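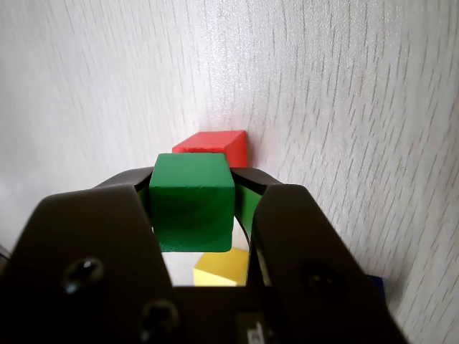
Reserve transport troop, who's actually done the airlift course?

LensaG
Hi all, second year reservist here, supply side. I've been offered a spot on the air load course in December and I'm trying to work out if it's worth burning my leave on. My day job is in a warehouse at Ematcombe so I'm used to pallets, but strapping things down for a truck and strapping them down for a Herc are pretty different animals from what I've heard. Did anyone find it useful afterwards, or did you go straight back to counting blankets?

Gadisa_A
Do it. Best 11 days I've had in uniform, and I've been in long enough to be grumpy about most things. You'll spend the first half doing weight and balance sums on paper until your eyes cross, then they let you loose on the floor with chains and nets. Take your own gloves, the issued ones are rubbish. And learn to sleep sitting up!

treadhead_shih
I'll be the wet blanket. I did it, passed it, and have been near an aircraft exactly once since. Unless your unit is down for a mobility exercise you'll lose the skills in a year and have to requalify anyway. I'd put the leave towards your driver quals, which you'll use every single parade weekend.
- Shih-chieh Liao

Gadisa_A
That's your unit though mate. Ours gets called on every time there's a flood or a big fire up north, and the loadies are first on the list.

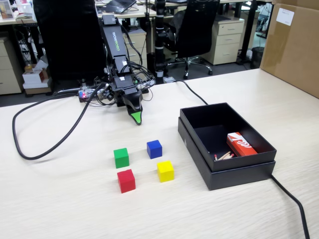
MadalenaM
I'm with Gadisa on this one, mostly. What the course gave me was a sense of how much can go wrong before a vehicle even gets to the ramp. We turned up to one exercise with a trailer that was 100 kilos over what the paperwork said because somebody had chucked in extra jerry cans and kept quiet about it. The loadmaster sent us to the back of the queue and we sat on the tarmac till 3 am. Now I weigh everything myself and I don't care whose feelings get hurt.

treadhead_shih
Fair, but you don't need a course to own a set of scales.

MadalenaM
You need one to know where the centre of balance goes when you shift the trailer half a metre, and to argue with a warrant officer about it.

LensaG
Ha, ok. What about fitness? And how bad is the maths? I haven't done any since school.

ayana.z
Maths is fine, it's adding and multiplying and being neat. I did mine with a Jokow calculator I've had since year nine. They gave us a practice load that came to 1,689 kg on three pallets and I got a different answer every time until the girl next to me pointed out I was reading one of the weights upside down. Fitness wise, your forearms will hate you. Ratchets and chains all day, and the chains are heavier than you think.

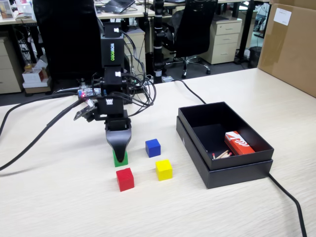

ayana.z
Oh, and ask about travel before you sign! I drove, and it was 1,197 km each way. I got my fuel back eventually but the claim bounced twice over a missing receipt. Keep every bit of paper.

LensaG
Wow, noted. I'd be coming from a fair way out too. Is there anything to eat on base or should I pack snacks?

Gadisa_A
Mess is decent. There's a Vietnamese place called Kiều just outside the gate, go there on your night off and get the broken rice.

treadhead_shih
On Kiều we can all agree. Still reckon you should do the driver course first.

MadalenaM
Boots, Lensa. If you're still in the stiff ones, break them in now. I swapped my insoles for Vollico ones halfway through and wished I'd had them from the start.

LensaG
Right, I've put my name down. Shih-chieh, I asked about the driver course as well and there's nothing with a free spot until after winter, so that kind of settled it. Will report back if my forearms still work.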